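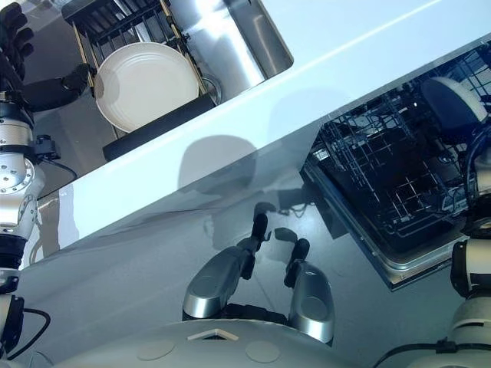

Group video rooms drop to text only after 15 minutes
Evthorpe Community Forum > Self-hosted chat > Grudari server

rhijazi
Posted 12/11/23
Running Grudari behind a reverse proxy, one host, public rooms with text and optional webcam. Two-person video calls are fine. Once a third person joins a room, video holds for 15 minutes and then every participant falls back to text chat. The text side never disconnects. Rejoining brings video back for another 15 minutes.

The server log shows nothing at the default level. The browser console shows the ICE connection state going from connected to disconnected to failed, all within a few seconds. Relay is Pudar on the same machine, UDP only.

Has anyone seen a fixed interval like this?

a_louro
Fixed interval means a timer. My first guess is relay credentials. If the secret is shared and the credentials are time-limited, the allocation can't be refreshed once they expire. Two-person calls usually go peer to peer and never touch the relay, so they would survive.

What is your credential lifetime set to?

rhijazi
900 seconds. I copied it from the sample config and assumed it applied to the initial login.

a_louro
That will be it. Set it longer than your longest expected session.

nsequeira
I'd disagree with raising it. A long credential lifetime on a public room server is an invitation to have your relay used for somebody else's traffic. We had one set to a full day and the bandwidth bill in December was unpleasant. The client should request fresh credentials before the old ones lapse. Grudari has a renewal option, off by default.

a_louro
The renewal option forces an ICE restart on every participant. In a room with 7 people that is a visible freeze for all of them. With per-user quotas on the relay, a longer lifetime is an acceptable trade.

nsequeira
Per-user quotas don't mean much when guests can join without an account.

a_louro
Fair for guest rooms. I don't run any.
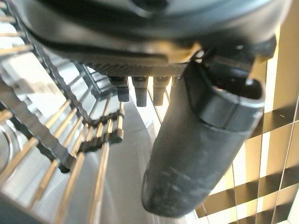

Re: Group video rooms drop to text only after 15 minutes

m.antunes
Both approaches work, depending on who is allowed in. For a mixed server I use this order:

1. Set the log level on the relay to verbose and confirm the allocation refresh is being refused. Look for a 401 on the refresh. A stale nonce (438) is normal and should be retried by the client.
2. Check the clocks. If the chat server and relay are on separate hosts and one has drifted, credentials expire early.
3. Give registered users a longer lifetime and leave guests at 900 seconds with renewal on.
4. Cap total allocations. Mine is 200.
5. Open TCP on the relay as well. It won't fix this fault, but users on office or campus networks often can't get UDP out at all.

rhijazi
Verbose log confirms a 401 on refresh at the 15 minute mark. Clocks are not a factor with everything on one host. I've split the lifetimes as in step 3 and enabled renewal for guests. The freeze on restart lasts 2 seconds in my tests, which I can live with.

TCP is still closed. I need to sort out the certificate first.

nsequeira
If you put TLS on port 443 for the relay, it needs its own IP address or it will fight with your reverse proxy.

rhijazi
Noted. I'll start a separate thread for that.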